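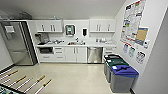
Farnus: kitchen and workroom, gallery page

The Farnus kitchen is on the second floor of the Stodari building, next to the workroom, and gets used by everyone on that corridor. The pages for the ground floor and the yard are listed in the menu. Pictures can be enlarged by clicking on them.

The kitchen was refitted in August and has stayed much the same since. The units are white, with a single long worktop and the sink near the middle. The coffee maker is at the left-hand end and the microwave or oven is built in below it. Paper towels and soap are on the wall between the upper cupboards, within reach of the sink.

The tall fridge is shared. Food should have a name on it and anything left by Friday evening is thrown out. Milk is ordered for the whole corridor and goes on the top shelf. If the water dispenser in the door runs slowly, the filter is due and there is a spare in room 207.

Cups live in the upper cupboards on the right. People tend to leave them on the worktop at that end, so look there first if the cupboard is bare. The drawers have cutlery at the top, tea towels in the middle and all the odd lids at the bottom.

The other pictures on this page are of the black plate, part 47 on the Koubek list. It is a plain piece and most of the interest is in the face, where the panels and recesses are.

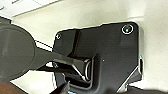

The recess in the face has a raised lip all the way along it. The short silver pin stands inside, and it is the part people ask about most. It should be checked for straightness before a plate is passed on. A bent one goes back to Heltano with a note of the batch.

The raised ridge towards the left of the plate is useful for telling which way up it goes. The corners at the top are rounded. The finish picks up dust and finger marks very easily and looks worse under a strong light than it does in the hand. A dry cloth is enough. Spray cleaner leaves a bloom on it that takes a long time to rub off. 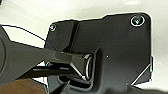
Fixing holes are near the top corners, and they are not the same size, the right-hand one being the larger. The small one is easy to miss on a dark plate. Both have a pale rim which helps when lining up. Start both screws by hand before tightening either of them, and stop when they are snug.

The top edge has a step in it. On the older version of part 47 the edge was straight, and the two versions should not be mixed in one box. We had 3 of the old ones left at the last count and they are kept apart, in the tray marked Koubek.

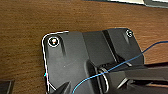
Black plate on the brown wooden tabletop, with the screw holes near the top corners.

Larger copies of all the pictures on this page can be had from the Farnus office. Please give the page title when asking. The workroom shelves and the stairs have their own page under Stodari building, upper floors.

Page last changed 06/01/2024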